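### 3.2 Containers and items

All trials used the same open metal bin, placed on a wooden table. We chose 67 household items from the Umari list and divided them into 11 groups by shape and surface.
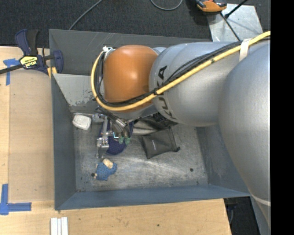

**Figure 4.** Loose items on the floor of the gray sheet-metal bin.

The items are not arranged in rows, and each layout was prepared anew. Scratches on the bin floor were not repaired between trials. Soft items were the most difficult to describe with one fixed size, so we report them separately in Section 4.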